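Fanisden Sorting Room, minutes of the monthly get-together
June 28, 2018

I was on minutes again, so you get my version of things. We started ten minutes after we meant to, as the kettle was slow and everybody wanted coffee first. I did ask if people would like these shorter and the answer was no, they like the chatty bits, so blame yourselves!

Last month's minutes
Read and agreed, with one fix. I had written that the Bestisthorpe donation was toys. It was toys and kitchen things mixed together, and that turned out to matter quite a lot, as you'll see further down. I've corrected the copy in the folder.

Where we are with the sorting
We've logged 437 items since we opened the new list, and 213 of those have gone out again to families or to the Saturday table. I was pretty pleased with that. The rest are on the shelves, and a good many of them are there because we couldn't agree what they were. (I still say the wire thing is for eggs.)

Odds and ends bins
This took up most of the evening. The two gray metal bins have been doing the job of holding anything that doesn't belong in a set, and there were strong feelings about whether they should stay. One side said the metal is too noisy and small parts get lost at the bottom. The other side, me included, likes them because they wipe clean in a second and you can see straight down into them without unpacking anything. Scratches don't bother me one bit. They're bins!

We talked through what tends to land in there. There's a green building-block baseplate, a round silver dish with rings in it, a whitish oval container, and a dull red rounded thing with a knob that I won't try to name in official minutes. The baseplate got people going, because we have block sets on the shelf with no base at all, and it seems silly to leave a perfectly useful one in with the kitchen stuff.

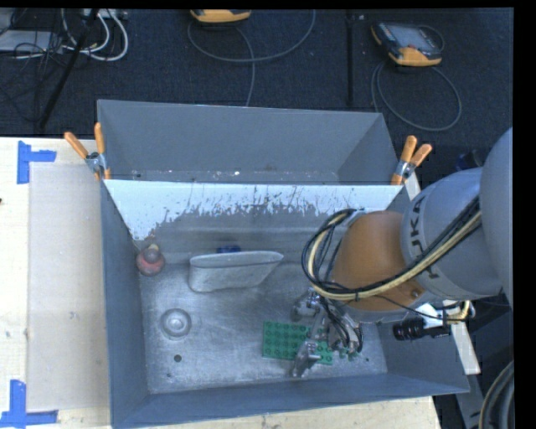
Does the baseplate go back with the block sets, or does it stay in odds and ends?

It goes with the block sets, in the tub on the low shelf, and the same goes for any other baseplates that come in. If there's no set to match, it still goes in the tub, and we put the word "base" on the lid label so people know to look.

Everyone was happy with that, and I'll do the label. After that we agreed the metal bins stay on the pale wooden table until the end of July and then we look at it again. Whoever empties them should check the corners and under anything flat, as that's where the little stuff hides. I found a doll's shoe that way in the spring and was thrilled, having already given up on the pair.

Kitchen things
Dishes and containers without a lid were next. The rule used to be that we kept them for two months in case the lid showed up. I can't remember a lid ever showing up. We've changed it to 15 days, and then they go out as they are, marked "no lid." Somebody asked if a dish that never had a lid counts as missing one. We went around on this for longer than I'd like to admit and settled on common sense.

Metal dishes get washed by hand and dried with a towel before they go on the shelf, please, as the drying rack leaves spots. Plastic can go on the rack as before.

Labels
The Biwott labels peel off anything with a curve to it. I've tried pressing them down, I've tried warming them up with my hands, and they curl by the next morning. We're going back to string tags for round things and keeping the labels for boxes and flat lids. There are 10 sheets left, and we'll use those up first before anyone buys more of any kind.

Karnunar shelf
The shelf we've all been calling the Karnunar shelf, after the name on its side, is leaning a bit at the left end. Heavy things are to go on the bottom two levels for now. I offered to bring a level from home and have a proper look. If it needs a new bracket I'll price one up before the next meeting.

Other bits
The Bestisthorpe group would like to send a second load in July. We said yes, gladly, but asked them to put toys and kitchen things in separate boxes this time. I'm writing the email.

The good scissors are missing again. If they're in your bag, no questions asked, just pop them back in the drawer.

Someone suggested moving the sorting to the mornings when it's cooler. About half the room liked the idea and the other half made a face, so it's carried over.

To do before next time
Label for the block tub: me
Email to Bestisthorpe: me
Level for the shelf: also me (I noticed this too)
String tags: whoever is passing the store first
Scissors: you know who you are

We finished up with the last of the lemon cake and I switched off the lights. Next meeting is the last Thursday in July, same room, and it's somebody else's turn to bring milk.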